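Notebook, dye room, Taston
03/09/2019

Continuing with the walnut hull bath from the last entry. I write it longer than usual because Despina Angelovski asked me to explain also the weighing, and she will repeat the work in Gronstead when I am away.

The wool is the same as before, undyed, two-ply, from the Bošković mill. I took 356 g, weighed dry after a night in the warm cupboard. Last time I weighed it straight from the shelf and I think this was a mistake, as the shelf is next to the sink and wool takes moisture from the air very easily. All the percentages in my July notes are therefore a little wrong. I do not correct them, I only put a pencil mark in the margin of each page.

Washing. Lukewarm water with a spoon of neutral soap, no rubbing, left one hour. Then rinsed until the water stayed clear. The second skein still smelled of oil, so I washed it again. The label says "scoured" but I would not trust it. 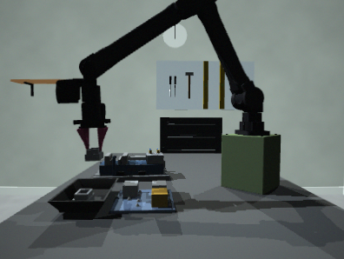 Hulls. The sack had 894 g when I emptied it on the scale, and this includes leaves and small stones, which I did not pick out. I covered them with rain water in the big enamel pot and kept them soaking for three days with the lid on. The liquid was black by the first evening. Vasilis Kelmendi says his mother leaves them for two weeks until they start to ferment, and the brown becomes warmer. I would like to try it, but in a closed pot and not in this room.

Heating. Slowly, up to a temperature where the surface moves but does not boil, and held there one hour. Then strained through the old cotton cloth. The cloth is now finished as a straining cloth, it lets through fine mud. Please use the new one from the drawer. The mud settles in the folds of the yarn and comes off later on the hands, and people think that the color is not fast when it is only dirt.

I split the wool in two groups. Group A without mordant. Group B with alum, 10 percent of the dry weight, dissolved first in a cup of hot water and added before the wool went in. Everybody knows that walnut does not need alum. I wanted to see with my own eyes what it changes.

Result after one hour in the bath and a night of cooling: A is a cool, middle brown, quite even. B is slightly more yellow and also darker at the ends where the tie was loose. In the window the difference is clear. Under the lamp I could not say which was which, and Ansel Esposito also guessed wrong when I gave him the two skeins without labels.

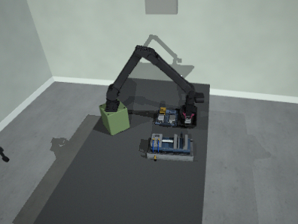
Can the same bath be used again for a second lot of wool?
It can, and the second lot comes out a lighter beige. Add water to cover the wool, bring the heat up slowly as before, and leave it overnight. For a third lot the color is too weak to be worth the gas.

Two small things about tying. The figure-eight ties must be loose enough for one finger to pass. I made four ties per skein, from white cotton string, and the string took almost no color, so they are easy to find afterwards. With the red wool string from the basket this would have been a disaster, it bleeds.

The iron test I did only on a short piece. I put a length from A in a jar with a very small pinch of iron sulfate and 50 ml of warm water. In ten minutes it went to a dark gray brown, almost like wet slate. It is a beautiful color but the wool felt harsh after rinsing. I think half the amount would be enough. The jar is marked IRON with tape on the lid, and it must never be used for anything else, also not after washing.

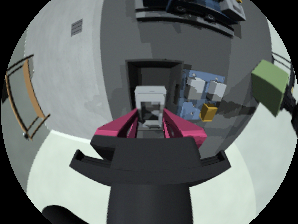
Slavica Matić
Dyer, natural colors, Taston workshop

For the light test I wound samples of A, B and the iron piece on a card, covered one half with thick foil, and fixed it to the south window. I will look at it after 2 months. The card from last summer hung behind the curtain for part of the time, so please do not close the curtain on that side, even if the sun is annoying.

To do:
- dry and weigh the skeins again before labeling
- ask Tobiloba Okafor if he still has the fine strainer
- second lot in the same bath, with the Pleken yarn, one skein only
- order alum, the box is nearly empty
- copy the percentages for Despina on a clean page

The used hulls are in the bucket outside the back door. They can go under the hedge but not near the tomatoes. Gloves are necessary for this also, my left thumb is brown since yesterday and soap does nothing.

Related entries
Onion skins, yellow and red, on the same wool
Madder: hard water against rain water
How we label and store skeins
Light test cards, first summer

Contact the workshop | © 2019 Taston | Back to top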